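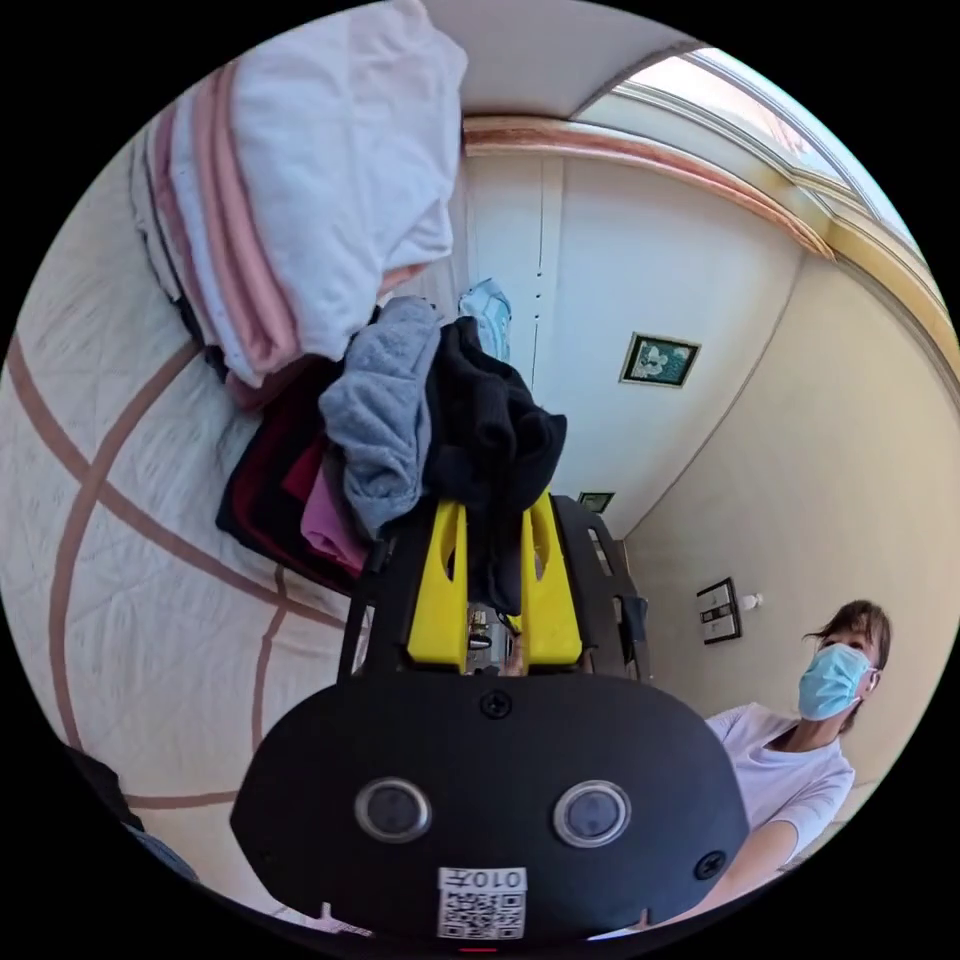
The left finger had been squeaking since breakfast, and Liette Turcotte was on the phone telling me it couldn't possibly squeak.

"It's a plastic finger," she said. "What would it squeak on?"

"You tell me, you built the thing!"

She had me turn the two screws at the base of the yellow fingers an eighth of a turn each (I gave the left one a bit more, out of spite) and then try it on cloth. Cloth was the only fair test, she said. Air tells you nothing. So I went at the laundry, and the squeak came right along with me.

"Try something thin," said Liette. "Something that gives."
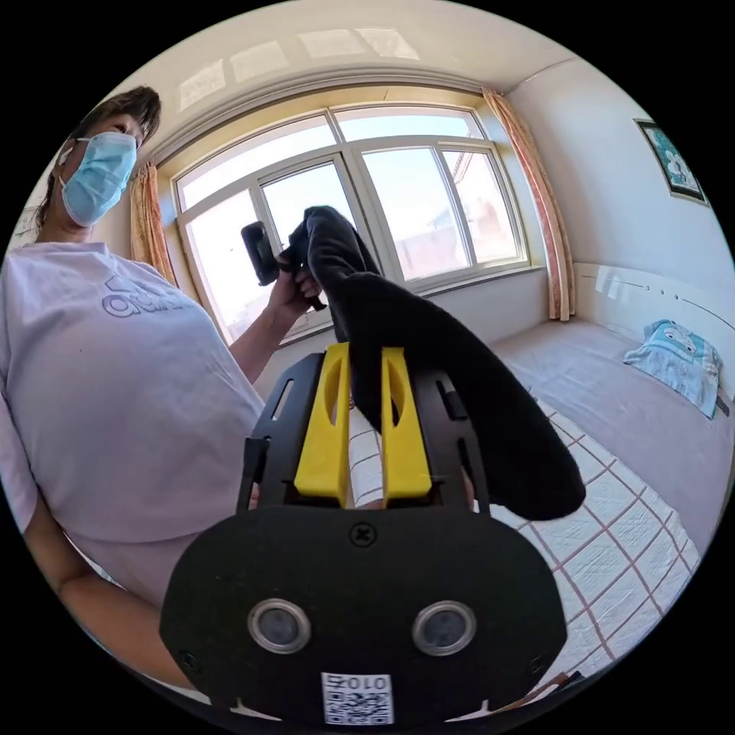 Black fabric in the right finger, the one that never squeaked.

The right one held on like a terrier. I pulled, it pulled, and I'll admit I started rooting for it. Then I swapped over to the left and got eek, eek, eek, like a mouse with a grievance.

Tyson Hawthorne stuck his head in and said the old Truvetti he used to look after did the same thing every February. He'd fixed his with a pencil. You rub the lead along the slide, wipe off the extra, and work it open and shut 19 times.

"Why 19?" I asked.

"I got bored at 19," said Tyson.

I didn't pass that on to Liette. I found a stubby pencil in my bag, did the slide, wiped it with my thumb and started squeezing. Somewhere past 8 the eek went down to a sort of sigh, and I kept going with the phone wedged under my chin, hardly breathing. 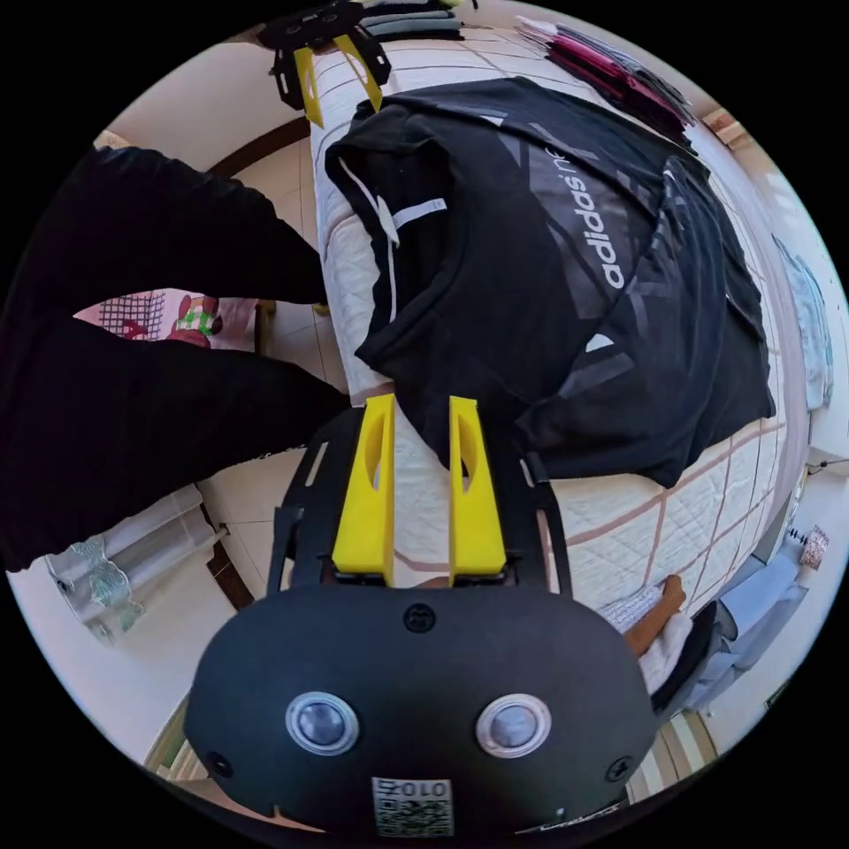 "Well?" said Liette. "I can't hear anything."

"Me neither," I said, and I gave it one more squeeze right next to the phone so she could listen to it not squeak.

"So it was the screws," she said, very pleased with herself.

I looked at my gray thumb and told her yes, it must have been the screws.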